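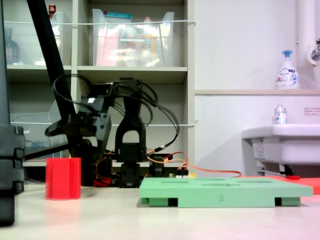

卓上の黒いアームと、番号「2」の入った薄緑のトレー

Livov 作業用スツール「Rerkeo」 背もたれなし・高さ調節式

印刷する | メールで送る
シェア 26 | コメント 11

最初に申し上げておくと、Rerkeoは座り心地のよい椅子ではありません。座り心地のよい椅子をお探しの方は、当店のソファのページへどうぞ。あちらには写真も多く、説明文ももう少し愛想よく書いてあります。Rerkeoは作業台の前で三十分ほど腰を下ろし、また立ち上がる人のための丸椅子です。居眠りには向きません。店の者が何度か試しましたが、首が先に降参しました。

座面の高さは、いちばん低い位置で40センチ。そこからねじ式で上がっていきます。ガス圧ではないので、レバーを引いた瞬間にふわりと沈むあの感じはありません。座面をくるくる回すと上がり、逆に回すと下がる。昔の音楽室にあったピアノ椅子と同じ仕組みです。急いでいるときには少々じれったく、急いでいないときには意味もなく回してしまいます。お子さんのいるご家庭では、後者の時間が長くなるものとお考えください。

メーカーのLivovは、もともと織物工場に椅子を納めていた会社です。織機の前に座る人は一日に何十回も立ったり座ったりするため、背もたれは邪魔、肘掛けはもっと邪魔、キャスターは論外、という注文ばかりだったそうです。注文どおりに削っていった結果、丸い座面と四本の脚、それに足を掛ける輪が残りました。カタログではこれを「本質に迫るデザイン」と呼んでいます。削る前の試作品を一度見せてもらいましたが、傘立てが付いていました。

座面は直径が少し変わりました。旧型より一回り大きくなり、冬に厚着をしたまま座っても端が気にならなくなっています。張り地はTriteck製の合成皮革で、色は黒、こげ茶、からし色の三色です。からし色は発売当初まったく売れず、廃番の話も出ていたのですが、この一年で急に動くようになりました。理由はわかりません。メーカーに聞いても「よい色ですから」としか言いません。

脚はスチールに粉体塗装をしたもので、つや消しの黒だけです。つやありのご要望もたまにいただきますが、Livovの返事はいつも「検討します」の一行です。この返事をもう11通いただいています。

足を掛ける輪は、脚の下から三分の一ほどの位置に溶接してあります。高さは変えられません。背の高い方には少し低く、小柄な方には少し高く、中くらいの方からは「ちょうどいいと言えなくもない」という感想を頂戴しています。ここに両足を乗せたまま斜めに体を伸ばし、遠くの引き出しを開けようとするのはおやめください。説明書にも同じ注意が図入りで載っています。図の人物はたいへん楽しそうに倒れています。

耐荷重は説明書の表をご覧ください。大人がひとりで座るぶんには心配いりません。踏み台にはなりません。こう書いても、電球を替えるときに使う方がいらっしゃることは承知しています。座面は回ります。どうかそのことを、乗る前に思い出してください。

組み立ては脚と座面をねじ軸でつなぐだけです。工具は六角レンチが一本、箱に入っています。このレンチがよくできていて、本体より先に褒められることがあります。レンチだけ売ってほしいというお問い合わせには、現在お応えしておりません。組み立ての途中でねじ軸に付いている油が手につきますので、白いシャツは避けたほうが無難です。油は拭き取らずにそのまま組んでください。拭き取ると、回すたびに古い蔵の戸のような音がします。

床との相性についても少し。脚先には樹脂のキャップが付いていて、板張りの床ならそのままお使いになれます。畳の上ではへこみが残ります。柔らかいクッションフロアでも残ります。フェルトを貼れば多少ましになりますが、今度は滑りやすくなるので、どちらを我慢するかはお宅のご事情で決めてください。石の床で引きずると、家じゅうの人が振り向く音が出ます。持ち上げてください。片手で持てる重さです。

配送はRungrueangの倉庫からまとめて入荷したあと、当店で箱を開けて検品し、順次お送りしています。次の入荷は1月の予定です。去年も同じことを書き、荷物は梅の咲くころに着きました。お急ぎの方は在庫のある色からお選びいただくのが確実で、いまのところ、こげ茶でしたらすぐに出せます。からし色はお待ちいただきます。黒は、あと少しあります。「あと少し」が何脚かというお問い合わせには、店の者が倉庫まで見に行ってからお答えしています。

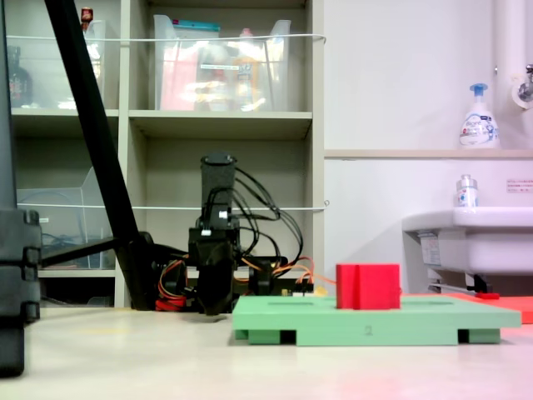
カテゴリー:作業椅子・スツール > お手入れと部品

座面の汚れは、固く絞った布で拭くのがいちばんです。落ちないときは中性洗剤を薄めて使い、あとで水拭きをしてください。アルコールは表面が白っぽくなることがあるので避けてください。インクや木工用の着色剤は、ついた直後であれば落ちます。翌朝には模様になっています。模様として気に入ってしまった、というお便りもありました。

ねじ軸には年に一度ほど、機械油を一滴。一滴で足ります。たくさん差すと、余った油が下りてきて床に丸い跡を作ります。この跡はなかなか立派な円になりますが、賃貸の方にはおすすめできません。

張り地は交換できます。座面の裏の留め金を外し、Triteckの替え張りをかぶせて留め直すだけで、慣れれば番茶が冷める前に終わります。一度目は冷めます。替え張りだけのご注文も承りますが、旧型の座面には合いません。旧型かどうかは、座面の裏のラベルで見分けられます。ラベルに製品名が小文字で書いてあれば旧型、頭だけ大文字なら現行型です。ラベルが剥がれている場合は、たいてい旧型です。

樹脂キャップは消耗品です。四個一組で、税別1,479円。椅子のキャップにしては高いという声があり、店の者も同じ意見です。ホームセンターの汎用品でも径が合えば使えるようですが、径が合うものを探して三軒回った方から、結局こちらでご注文をいただきました。交通費のことは伺っておりません。

よくいただくお尋ねをいくつか。

背もたれを後から付けられますか。付けられません。専用の部品もありませんし、壁際に置いて壁にもたれるという使い方も、脚の形からしておすすめしません。

屋外で使えますか。軒下に数時間出しておくくらいでしたら問題ありません。雨ざらしにすると、ねじ軸からさびます。さびると回らなくなり、高さ調節式ではない椅子になります。

重ねてしまえますか。重なりません。座面が外せるので、使わないときは脚だけ重ねればよいとメーカーは言いますが、外した座面の置き場所については何も言っていません。

猫が座ります。そうですか。爪を立てられたときの替え張りは、上に書いたとおりです。

保証は脚と溶接部が対象で、張り地とキャップは含まれません。保証書は箱の底の段ボールに挟まっていて、毎年、箱ごと捨ててしまう方がいらっしゃいます。資源ごみの日の前に、一度底をのぞいてみてください。購入時の控えが残っていれば、保証書がなくてもご相談には乗ります。

返品は到着から一週間以内、未使用のものに限ります。座ったら使用済みか、というご質問がありました。組み立てる前でしたら未使用、組み立てて一度だけ座ったものは応相談、油の跡がついたものはお客様の椅子です。

掲載内容の更新:2018年9月2日
価格と在庫は予告なく変わることがあります。

印刷する | メールで送る
シェア 26 | コメント 11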